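Cleaning up after rice: sweep it dry or wipe it?
Kitchen Talk > Cleaning and Dishes

panyo_69
September 28, 2021
Every time I clear the table after dinner there's rice on it. I saw a tip that says to leave everything until it dries hard, then sweep it into a tray and you're done. I don't buy it. Who wants to look at a dirty table for half the evening? Does anybody do this, or is it one of those tips that gets copied from site to site?

tsarigul
I do it. Wet rice smears, dry rice rolls. Use a bench scraper and a tray with a lip on it. Been doing it since February and I wouldn't go back.
Taner

clellwood_kay
Rolls where, though? Onto the floor, in my house. And dry rice on a bare wood table gets down in the joints between the boards. I'd take the smear.

panyo_69
Same worry here. My table is wood, no cloth. The cutting board is the worst part. I pick it up to carry it to the sink and half of what's on it lands on the way. The tray idea I can sort of believe, if the tray is already sitting next to the board before you start. Scrape sideways, never lift.
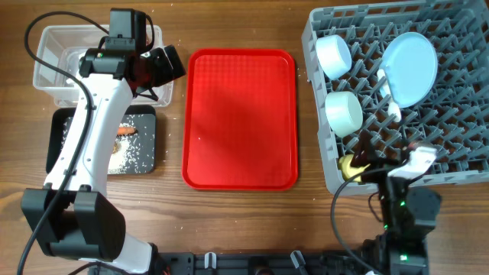

What I don't believe is that it saves any time. You still have to wash the board, and now you have a tray to wash too. Then it all has to fit in the dish rack, and mine is full after two plates and a pot.

tsarigul
You don't wash the tray every time. Tip it in the trash and wipe it.

dishpan_508
Please wash the tray. If it's the textured kind the starch sits in all those little dimples and you'll be going at it with a toothbrush by the end of the week. Ask me how I know. A smooth one is fine but then things slide around when you serve on it, so pick your problem.

clellwood_kay
My sister got a Hinimo crumb sweeper for this. It went over the rice and left most of it there. She has used it twice.

P. Economou
I cooked in a school kitchen for years and we scraped boards straight into a tub with tall sides. No tray. Leftover carrot ends, peel, rice, all of it in the one tub, then board in the sink right away. Letting it dry first is bad advice if you ask me. Rice that dries on a board has to be soaked off.
Paraskevi

tsarigul
Loose rice, not stuck rice. Different thing.

P. Economou
It's all loose until you leave it sitting there, Taner.

panyo_69
OK, I'll try the tub this week, but I'm not expecting much. Does it matter if it's clear plastic? I have one with a lid that's lost its clips.

dishpan_508
Clear is good, you can see when a spoon has gone in with the scraps. I've thrown out enough teaspoons.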